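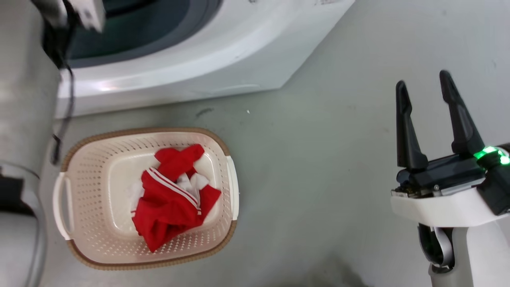

Laundry task, basket on the floor by the washer, right gripper open.

3 March 2021

Student robotics club notebook, laundry project. Writing this up while the batteries charge and my tea is still drinkable, so forgive me if I wander a bit.

First of all, welcome to the two new members who will be reading this to catch up! The short version is that we are working toward the Curnton home tasks round, and the task we drew is laundry: pick clothes out of a basket on the floor, get them into a front opening, and leave nothing behind. We have been at it on and off since December, and if you go back through the earlier pages you will find a lot of optimism and a fair number of coffee rings.

Setup for the afternoon. Basket on the floor in front of the machine, handles pointing left and right. In it, the red top with the two white stripes and something white bunched in with it. I like the red one as a starting piece because it stands out so well against the cream plastic and our rather gloomy gray-green floor, and the color mask picks it up with hardly any tuning. The white is another matter. White cloth in a cream basket in front of a white washer is about as unkind as we could make it, and I would like us to keep doing it anyway, as the Curnton rules say nothing at all about the color of the clothes.

Start pose: right gripper well out to the side, fingers open and above the height of the basket rim. Please use this one and not the old start pose from the Dal Bello sheets (the photocopied ones in the green folder). The old one begins almost over the basket, and the approach then has to back out before it comes in again, and on a bad run it takes the rim with it. I have written OLD on those sheets in large letters but they do keep coming back to the top of the pile.

Runs. We did two blocks, one with the new approach path and one with the old path for comparison. The bench log (file 509, in the shared folder under Durnico) has every run with its grasp point, so I won't copy all of it here. What I want to remember is this:

The new path is slower on paper and feels calmer to watch. The arm swings in wide, comes over the right handle with clearance, and drops more or less straight down. I was worried about the handle, and we did touch it twice early in the block, both times with the grasp point set far to the right side of the pile. Moving the point toward the middle of the cloth cured that, at least for the rest of the afternoon.

Picking by the highest fold is still our best rule. When a flap sticks up there is something for the fingers to close on, and when the whole thing has slumped flat we pinch at nothing and come up looking foolish. Somebody suggested a little nudge first, to bunch the cloth against the side of the basket and make a fold where there isn't one. I love this idea and I think it deserves a proper block of its own next time, with the nudge distance written down properly (I am looking at myself here, having written "a bit" in the margin four times).

The two-items-at-once problem is alive and well. The white piece rides up with the red one more often than I would like. For the competition that may be fine, even helpful, so long as both make it to the opening, but it makes our counting code unhappy and it makes the carry path a gamble. I'd rather we learn to tell when it has happened before we decide whether to prevent it.

Settings, for whoever sits down at the Jerach controller next:

Close speed 4
Grip force limit 100 on the controller's own scale
Descend timeout 1950 ms
Everything else as in the December page

The timeout is the one I changed. It was shorter, and the descent was giving up just before it got down to the cloth, and I spent far too long blaming the camera calibration for it. I apologized to the camera.

One more thing on cables, and I say this with affection. Before every block, look at where they all are. Look along the floor by the left handle, look behind the right wrist, and move the right arm slowly through its range once by hand before you let it go by itself. It takes a minute. A loop that looks harmless with the arm out to the side can be a good deal tighter once it is over the basket.

Things to do:

Tape marks on the floor for the basket corners. We are still placing it by eye, and I suspect some of our "improvement" from one block to the next is simply the basket being in a kinder spot.

Nudge test, as above.

A run with only white items. I have been putting this off.

Work out what we want to do at the washer opening. So far we stop the arm over the basket, hold for a moment, and release, and all the clever talk about the second half of the task is still talk. My feeling is that the rim needs its own detection step, and I have started a page on it at the back of the book — please scribble on it, it is mostly question marks.

Ask whether we can have the room for a longer stretch. The last block felt rushed, and we were only starting to get steady results when it was time to pack up.

Batteries are showing green and the tea is gone, so I'll stop here and put the chargers away.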